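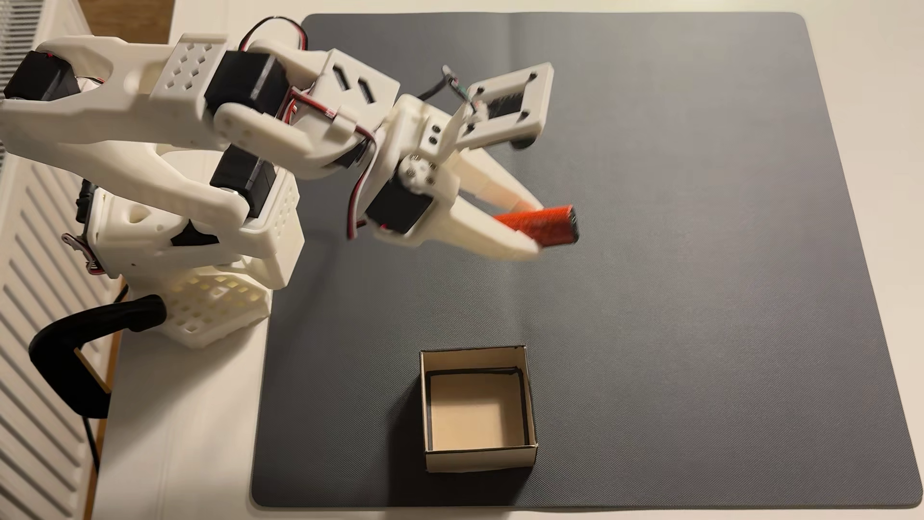

White arm with four black servos, dark gray mat.

Nustside Housing Update
November 2011

The fall listing review for Nustside is now complete. There were 92 homes on the market at the close of the period, most of them in the blocks between Birnidura Avenue and the rail line. Sellers who plan to wait until spring should note that buyers are still scheduling visits, and that well-priced homes continue to receive offers.

Owners in the Rutel subdivision are reminded that the association requires a resale certificate before closing. The fee is $200, payable when the request is filed. Please allow 20 days for processing.

Nic Aodha Realty will hold its year-end session for first-time buyers in December. Topics will include loan approval, inspections and property tax. Seating is limited to 100, and registration is required. Forms are available at the front desk.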